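Dirari Home Help > Kitchen > Washing up

Plastic cups still wet after a night on the rack

Posted by tealtowel42, 29 June 2021

We moved into a rented flat with a small tiled corner by the sink where the drying rack has to live. There is no room for it anywhere else. The rack is wire with plastic parts and takes up most of the space.

My trouble is the plastic cups. We have several with handles and they never seem to dry. I wash up after supper, leave them overnight, and in the morning there is still a puddle in the bottom of at least one. They have started to smell a bit stale. The plates and glasses are fine. I don't want to dry everything by hand if I can help it.

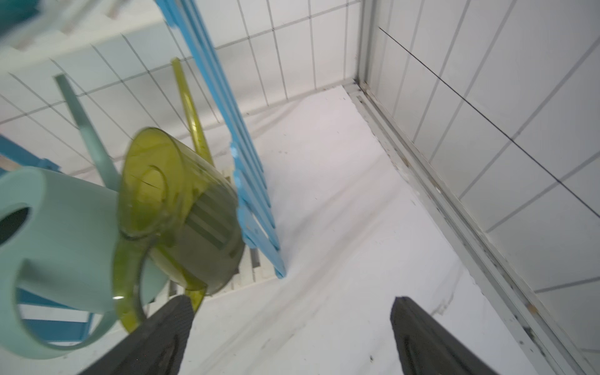 The other thing is the metal rail along the bottom of the wall. It was grubby when we moved in and I have wiped it more than once, but the orange mark won't shift. Is that rust, and should I mention it to the landlord?

Chia-jung Chiu

Cups with handles tip over very easily on a wire rack. The handle is heavier than the rest of that side and pulls the cup round, so it ends up lying down with the water sitting along the inside. Put them in fully upside down, rim on the base, and wedge the handle against one of the wires so they can't roll. Give each one a good shake first.

Don't let one cup lean over another either. If you have too many for the rack, do them in 2 lots or put the extras on a folded tea towel.

For the smell, fill the cups with warm water and a spoonful of bicarbonate of soda, leave for an hour and rinse. I do mine every few weeks. If a cup still smells after that the plastic has probably had it.

Orange on a metal rail near a sink is nearly always rust. Try a paste of bicarb and water with an old toothbrush, then dry it properly. If the paint has gone underneath, it will come back until somebody sands and paints it. I would send the landlord a photo so it's on record that it was there when you moved in.

bukhari_road

Just use a tea towel. Takes 6 minutes.

Flimaswood

Agree with the first reply about turning them over. Also check underneath the rack. Mine stood in its own drips for months and the floor under it was full of little specks that I had taken for tea leaves and were mould. Lift it out once a week, wipe the tiles and the grout, and leave the window open if you have one. We got a Jostora rack in the end with pegs for mugs and that sorted the cups out, but try the free things first.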